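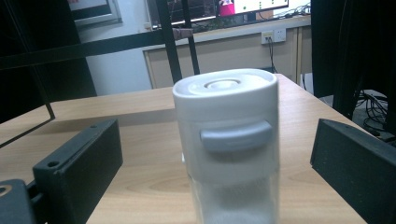
What has the grant paid for so far? It has paid for dry-goods canisters, a black metal shelf frame for the tabletop, and the first month's stock of sugar, salt and rice for the Kulura shared pantry at Butevton.

Spending to the end of November stands at 500 out of the 3000 awarded. The canisters are white, with a flat round lid and a clear enough lower part to see the level of the contents without opening them. Thilini Gazi chose these over glass jars after a trial in the old kitchen, where two jars were chipped in the first week. We have ordered 30 and received 10. The supplier, Hettiarachchi, expects to send the rest before the new year.

Labelling has not begun. White sugar and salt look the same through the side of a canister, and Hidayah Oei has asked that nothing is put out for users until every one carries a printed label with the contents and the filling date.

The shelf frame stands directly on the wood-grain tabletop, towards the back, with a cabinet counter behind the desk. Rafsan Mondal would like it fixed down before it takes any weight. He has a quote from Clumorix for the brackets and we ask for your agreement to move 30 from the training line to cover it.

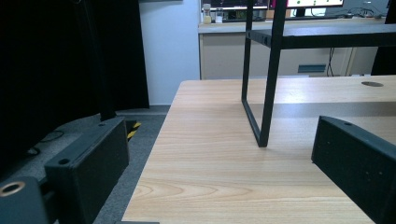

Work planned for next period

Print and fix the labels. Fit the brackets, if agreed. Tania Pathirana will draw up the refill rota and send it to you with the next claim.

Adebayo Yusuf
Pantry project lead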